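I finally cleaned out the hall closet this month, and what got me moving was the Clullau shoe swap. You bring in pairs you don't wear, you get a token for each, and you go home with somebody else's. Last May they moved 462 pairs in one afternoon! I came with 8 and left with two (my best ratio yet). 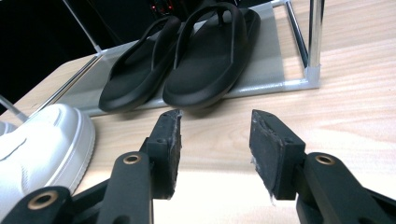
One reader wrote back after my last item that her swap in Yuen stopped taking anything with a heel, and she misses the silly party shoes most of all. I'm with her - half the fun is trying on something you'd never buy.

Doors open at 10 a.m. Tie your pairs together, please, and bring your own bag. I'll be at the kids' table, probably wearing the wrong size.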